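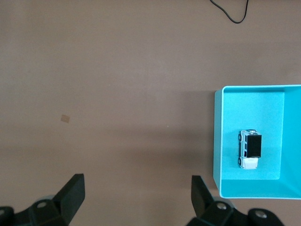

Clanness gripper comparison

The Clanness gripper comparison is a bench method for judging two-finger robot grippers by how they handle small household and toy objects on a flat table. It was worked out at the Bakilana Institute by Mwajuma Nyanda and Gordon Tremblay, and it takes its name from the Clanness Building, where the first test table was set up in room 1902. The method covers the gripper, the finger shape, and the wrist camera together. It does not rate the arm.

Background

Before the method was written down, grippers at the institute were compared by informal demonstration. An operator would mount a new gripper, pick up whatever was on the table, and report an opinion. Results varied with the operator and with the objects at hand. Nyanda had been asked to choose between grippers from two suppliers, Plenico and Fliken, and found that the notes from earlier demonstrations could not be set side by side. She drew up a fixed procedure in January, and Tremblay added the camera part later the same year.

Test setup

The table is plain and kept mostly clear. Objects are set down one or a few at a time, either directly on the surface or inside an open bin. Bin picks are scored separately from table picks. A toy vehicle in a turquoise-blue bin, with open floor on every side of it, is an easy bin pick; the same toy pushed against a wall is a hard one, as a finger has to fit between the toy and the bin.

The arm is driven by an operator using a hand controller. Each gripper is run with the same controller settings, and closing speed is held at the lowest value that all the grippers under test can reach. Operators get a practice period before scoring begins -- long enough to learn how far the fingers travel, which differs from one gripper to the next.

Procedure

A full comparison uses 200 attempts per gripper, divided evenly between table and bin. Each attempt starts with the fingers open and the arm at a set height. The operator lowers the gripper, closes it on the object, lifts, holds for four seconds, and releases. An attempt is scored as held, slipped, or missed. Slips and misses are recorded apart from each other. A slip usually points to the finger pads or the closing force, while a miss more often points to the view the operator had on the way down.

Objects are turned between attempts. Boxy toys are presented both along and across the line between the fingers. Long, narrow objects are also laid on a diagonal, which makes the operator rotate the wrist before closing.

Wrist camera view

Grippers are also rated on what the wrist camera shows. Both fingertips should be in view when the gripper is open, with clear table between them, so that the operator can judge where they will land. A gripper with a bulky linkage may hide objects lying close to the bottom of the view, especially at the sides. Two conditions are checked in particular:

Reflection. A smooth tabletop can return a soft, pale glare that changes as the arm moves. Pale objects are harder to pick out against it.

Motion blur. Objects lose their edges when the arm travels quickly. Fine surface detail, such as narrow ridges, is the first to go.

Tremblay's notes advise slowing the arm before the fingers reach the object and keeping the target away from the edges of the view. Items that are only partly in view should be brought farther in before a pick is tried.

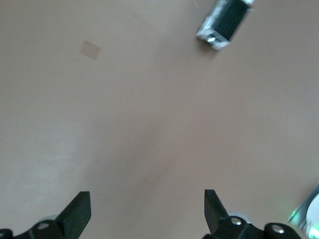 Bakilana Institute -- Manipulation Test Group

Finger shape

The group's own work has dealt mainly with flat, blade-like fingers with squared tips. Flat tips can reach under the edge of a low object and work well on straight-sided things. On curved or domed objects the contact area is small, and the object may roll as the fingers close. Fingers with a hollow or a soft pad do better there but need more room, which counts against them in the bin.

The original Plenico and Fliken comparison ended without a single winner. The Fliken gripper had fewer slips on the open table. The Plenico gripper was better in the bin, where its narrower fingers left more space for the object. The group kept both and now chooses between them by task.

Limitations

The method depends on a human operator, and skill affects the miss count more than the slip count. Nyanda has recommended that at least two operators run every comparison and that their scores be reported separately. The method does not measure wear, noise, or power use, and it has not been applied to suction or multi-finger hands. Tremblay has also pointed out that lighting is not fixed by the procedure, so camera ratings made in different rooms should be compared with care.

See also

Parallel gripper
Wrist-mounted camera
Bin picking
Teleoperation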